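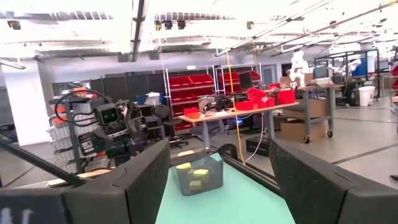
Yellow blocks in a grey plastic bin

Is the Edix "connection promise" worth £74 or is it just a fee with a nice name?

9 comments · Share

middle_seat_again

I need to get from Pilinbridge to Pusov in June. There is no direct flight, or if there is I can't find one that runs outside of school holidays. Edix has a trip for £417 return with one change each way. Booking the same thing through the airline (Baptiste) isn't possible, because Baptiste only does the second leg. The first leg is with a different lot who don't fly anywhere near Pusov.

When I get to the payment page there's a box already ticked for something called a connection promise, at £74. It says if I miss the second flight "we will get you moving again". That's the whole description. There's a link to the full terms, which opens a page that says the terms will be sent after purchase. I'm sorry, what?

I've read enough travel small print to be suspicious of anything that is pre-ticked, and of anything that tells me it will get me moving. Moving where? On what? A coach?

The gap between flights on the way out is 200 minutes, which looks like plenty, but in small grey letters under the times it says "self-transfer, collect and re-check baggage". On the way back the gap is shorter and it doesn't say self-transfer at all, although it's the same two airlines the other way round, so I don't see how it can be any different.

What I want to know:

Does the promise pay out when the first flight is late, or do they wriggle?
Is £417 a proper price, or is it made to look cheap so they can sell me the extra?
Would I be better off just buying the two flights myself?

I have tried the Edix chat. It asked me if I'd like to hear about hotels in Pusov.

Share · 4 replies

wheels_up_eventually

You have spotted the right thing, which is the self-transfer line. Everything else on that page hangs off it. Edix is selling you two separate tickets in one basket. As far as the first airline knows, you are going to the middle airport and stopping there. As far as Baptiste knows, you live at the middle airport and will turn up with your bag on time. If you don't turn up, Baptiste will mark you as a no-show, and on most of their cheaper fares that takes the return with it as well. People forget that bit. You miss one flight going out and find that your flight home has gone too.

So the question is whether some kind of cover is sensible, and then whether this one is any good. I think the first is a yes with 200 minutes and a checked bag, or at least a maybe. The second I wouldn't want to bet on.

I bought the same sort of thing from Edix two summers ago. The first flight went out late, I missed the next one, and I rang the number. They did answer, I'll give them that. Then I was told they had to "look at options" and that I must not buy anything myself or the promise would stop. I sat by a closed sandwich stand until past midnight. The option they came back with left the following afternoon. They paid for a room, up to a limit, after I had paid for it first and sent them the bill, and it took until the autumn to see the money.

Did it pay out? Yes. Was it worth the fee? I was on my own and in no hurry. If you've got a wedding or a cruise at the other end you'd have been fuming.

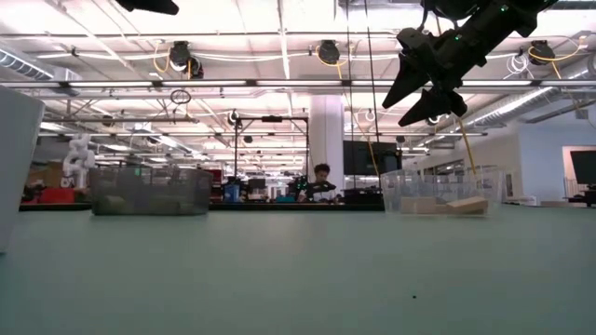
A smoky grey bin next to a clear one holding two wooden blocks

On the price, I don't believe the "was" figure on any of these sites and you shouldn't either. What you can do is put each leg into the two airlines' own sites, same dates, same bag, and add it up. When I did this for my trip the total was lower than the Edix price even before the promise went on top. Yours might not be. Fares move while you're looking at them and some of them are only sold in bundles. But it takes ten minutes with a cup of tea and then you'd know.

Check the bag as well. Edix showed me one baggage allowance for the whole trip and it turned out that only one of the airlines agreed with it. Baptiste let me have 9 kg in the cabin on the fare I had. The other airline wanted a small bag that goes under the seat and charged at the gate for anything else. The charge at the gate was eye-watering, and Edix said it was a matter for the airline. Everything is a matter for the airline with them until there's a fee to be taken.

Share · 3 replies

cold_chips_gate_b

disagree with above, just get the promise. £74 is nothing if you get stuck. my sister and me used edix loads and never had an issue. you are overthinking it

Share · 0 replies

trolley_with_one_bad_wheel

"Never had an issue" is not much of a recommendation for cover, it just means you never tried to use it. I've never had an issue with my lifeboat either.

To the person asking: don't take my word or anyone else's. Work through it in this order before you put a card number in.

1. Untick the box and go one page further. You're not committed to anything until the last button. On quite a few of these sites the terms for the extra appear on the next page once you've turned it down, usually with a panel telling you how brave you are being. Read them there, and take a screenshot, as the wording has a habit of being tidied up later.

2. Look for the shortest gap it will cover. There's nearly always one. Your 200 minutes going out is probably fine. The return is the one I'd worry about, precisely for the reason you noticed. If it really is the same two airlines and no self-transfer label, then either somebody has an agreement in one direction only (I've never seen that, but I haven't seen everything) or the label has fallen off. I know which I'd guess.

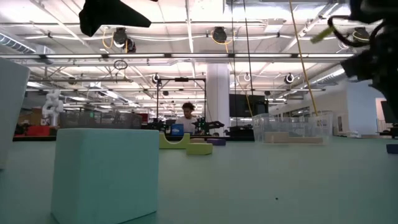 3. Ask who decides. The words that matter are "at our discretion" and "reasonable alternative". If Edix alone picks the new flight, and alone decides what's reasonable, you are buying a favour and should price it as one. What you want to see is a time limit: if they haven't offered you something in so many hours, you may buy your own ticket and they pay you back up to a stated sum. No stated sum, no sale, in my view.

4. Look at what sets it off. A late flight is the easy case. What about a long queue at passport control? The bag being slow on the belt? The airline moving your departure by an hour, a month before you go? That last one is the one that catches people, because it's a change of schedule and the promise may only cover things that go wrong on the day. You could be left holding two tickets that can't both be used, with each airline telling you quite correctly that its own flight is running.

5. Get your travel insurance out and read the missed connection part. Some policies cover separate tickets, plenty don't, and some only pay if you left a certain number of hours between them. Ring them, and get the answer by email. If you're covered already then the £74 is money for nothing. If you aren't, find out what it costs to add. I'd sooner argue with an insurer, where there's a proper complaints route, than with a chat window that wants to talk about hotels.

6. Price it without the middleman, as the reply further up says. Then price it with a night at the middle airport on the way out. It sounds daft, but if the airlines' own fares come to less than £417 and you aren't paying £74 on top, the difference may go a good way towards a cheap room and a night's sleep, and then a late first flight doesn't matter much. I've done this three times now. It's dull but I've arrived each time.

7. If you still want to use Edix after all that, pay by credit card and not by bank transfer or one of those pay-in-bits things. Don't assume the card will sort it all out for you either. When there's an agent in the middle the card company may say your contract is with the agent, and the agent will say it did its job by selling you the tickets.

What I can't tell you is whether Edix has improved lately. They say so in their emails. They would.

One more thing. Somebody is bound to come along and say that you've got rights for delays and you can claim from the airline. You may well have, for the flight that was late. Where you've got separate tickets, don't count on the first airline caring what you missed afterwards, and don't count on Baptiste caring why.

Share · 2 replies

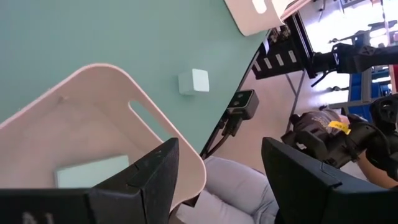 middle_seat_again

Thanks, that's more than I got out of the chat. I unticked the box and went on a page, and the terms did come up. The return leg isn't covered! It falls under their shortest gap. So they would have charged me £74 for a return trip and covered me one way, and the box was already ticked. It also says "reasonable alternative" twice and there is no sum stated anywhere.

I've priced the flights separately and they come to slightly less, although Baptiste adds a seat fee that I can't get rid of without being sent back to the start. I haven't decided. I'm going to ring the insurance at lunchtime and see what they say about separate tickets.

Share · 1 reply

wheels_up_eventually

On the seat fee, scroll right down below the seat map on the Baptiste page. There's a "continue without seat" in tiny writing. It was there last year anyway, though I wouldn't put it past them to have moved it.

Share · 0 replies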